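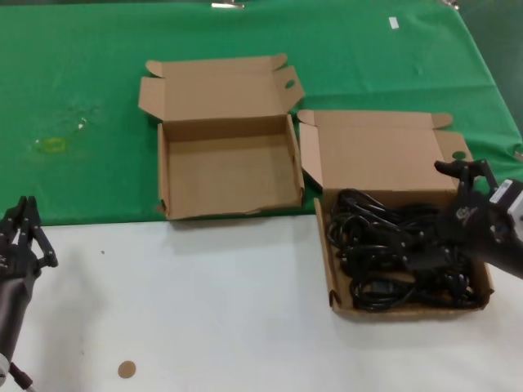

Report on the Visit to the Landham Reuse and Packing Workshop

Plevotside Office of Municipal Supply
Prepared by Ott Zariņš
Jul 9, 2019

Members of the supply office visited the Landham workshop at the invitation of its management. The visit lasted 2 hours and followed an earlier exchange of letters in May. The delegation numbered 14, including staff from the Hunt branch.

Landham receives surplus office goods from public buildings in the district and prepares them for return to use. Last year the workshop handled 3,523 cartons. Power cords make up a large share of the small items, and the office had asked in particular to see how they are stored and sorted.

Cords are kept in plain corrugated boxes with attached lids. The same kind of box is used for receiving and for dispatch, so that a second supply of packaging does not have to be held. The lids have a hole in the side flap, and they stay open while a box is on the table.
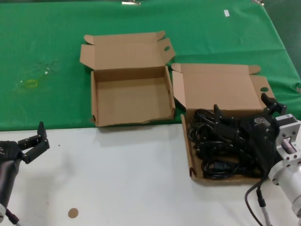 Sorting table at Landham, with one box of black cables and one empty box.

Our hosts explained that cords arriving from schools are seldom tied. Each is to be checked for damage to the plug and the outer covering, coiled, and placed in a box for the requesting office. The delegation asked whether ties could be supplied at the point of collection. Management agreed to raise the matter with the Seltumow depot, which orders 300 boxes at a time on behalf of both sites.

Several of the boxes show wear along the lower edges. Landham keeps a box in service until the bottom no longer holds, and the office has no objection to this practice for light goods. Heavier items should go into new cartons.

The visit continued in the main hall, where the green floor has a glossy finish.
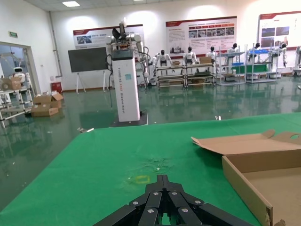
View across the table toward the hall, with an empty box at right.

The office recommends that Plevotside adopt the same lidded box for its own cord stock, beginning with the Hunt branch. A written reply from Landham on labeling and on the cost of delivery is expected and will be attached to this report when received.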